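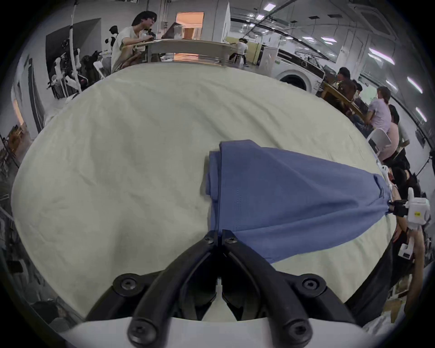

A blue garment on a round table with a wrinkly cloth. Look at all those folds!

Why Do Clothes Wrinkle?

I have a favorite shirt, and every single time I pull it out of the drawer it looks like somebody slept in it. My niece Iida asked me why, and I gave her a terrible answer ("because shirts do that"). So I went and read up on it, and now I get to tell you too!

Start with cotton. Cotton comes from a plant, and the fluffy part of the plant is made of tiny hairs called fibers. Twist lots of fibers together and you get thread. Weave or knit the thread and you get cloth.

Now zoom in. Way, way in, smaller than any microscope at your school can see. Each cotton fiber is made of long chains of a stuff called cellulose (say it SELL-you-lohs). The chains lie side by side, and they hold on to each other with weak little bonds. Think of kids in two long lines, reaching across to hold hands.

Water is the troublemaker. When cotton gets wet, water squeezes in between the chains and the kids let go of hands. Everybody can slide around. Then the shirt dries, the water leaves, and the kids grab whichever hand is closest. If your shirt was scrunched up in a ball at the time, well, now it's holding hands in the shape of a ball. Hello, wrinkles.

Sweat and damp air can do it too, which explains the back of my shirt after a long car ride in August.

So how does an iron help? Heat and steam make the chains let go again, and the heavy flat iron presses the cloth smooth while it dries. Same trick, only this time you pick the shape.

Polyester is different. It's a kind of plastic, and it hardly soaks up any water, so a polyester shirt usually comes out of the wash pretty smooth. Get it too hot and then crumple it, though, and those creases can be really stubborn. Wool is springy, because its fibers are curly like tiny coils.

Try it yourself

You need 2 pieces of old cotton cloth, a bowl of water and a heavy book.

Dip both pieces and squeeze them out. Scrunch one into a tight ball and put a rubber band on it. Lay the other one flat on a towel and smooth it with your hands. Leave them until they are totally dry (the ball takes ages, mine needed 17 hours!). Then open the ball and put the pieces side by side.

Now sit the book on the wrinkly one overnight. Did it help? Try again, but spray it with a little water first and put a towel under the book.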